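15/12/2021

The Kitchen Table, Again

I have been trying to buy a table since July. I want to be clear that I already own a table. It has four legs, and three of them reach the floor at any given time. For years I fixed this with a folded bus schedule under the short leg, then the bus company went paperless and I moved on to coasters.

What finally did it was soup. I put down a full bowl, leaned on the other end to reach for the pepper, and the whole thing tipped toward me with a sort of courtly bow. I stood there in lentils and thought, fine, you win, I'll spend money.

So I went to Kragh, the big place out past the airport, where you walk through forty fake living rooms before they let you see a price. The table I liked was called the Arska. It cost 1290 before legs. Legs were a separate decision, apparently, like getting the undercoating on a car. With legs it came to 1375, and delivery was another 115, unless I wanted them to bring it past the front door, in which case I was invited to call a number. I called the number. I was on hold for most of a lunch break and then got a very nice woman who told me the Arska was out of stock and had been for a while.

"It's on the floor," I said. "I ate a mint off it."

She said the floor model was a floor model.

After that I got serious, by which I mean I started reading about tables at night. Don't do this. There are people who have sanded the same tabletop 11 times and will tell you about each one. There is a long-running fight over whether you should oil or wax, conducted by men who sign their posts with a list of their saws. I learned that I should be worried about grain direction, humidity and something called racking. My old table, it seems, racks. I had been calling it "the wobble" like a child.

My neighbor Guðlaug Lauritsen, who has had one table her entire adult life and paid nothing for it, came over to look at mine. She turned it upside down, tightened two bolts I didn't know were there, and turned it back over. It still wobbled, but with more dignity. She thinks a person should buy a table once and then stop talking about it. I made her coffee and talked about it.

I then tried the Tosteo, which came in a box and went back in the same box, minus some foam. Too low. My knees and I sat at it for one dinner and agreed. The Fesis is next on the list and it's the right height, but it comes in white or a color called Oat Memory, and I can't see myself telling a guest the name of that color.

Meanwhile my standards have slipped to the point where I look at any flat surface and think, well, that seems roomy. Broad, plain, gray, and plenty of elbow space. I'd eat off that.

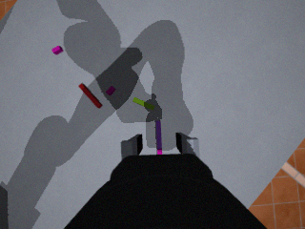
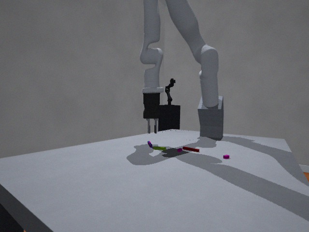
Big gray tabletops, two views. No wobble that I can see.

The current plan is to wait for the January sales and keep my soup toward the middle. If you're getting rid of a table and it's taller than my knees, you know where the comments are.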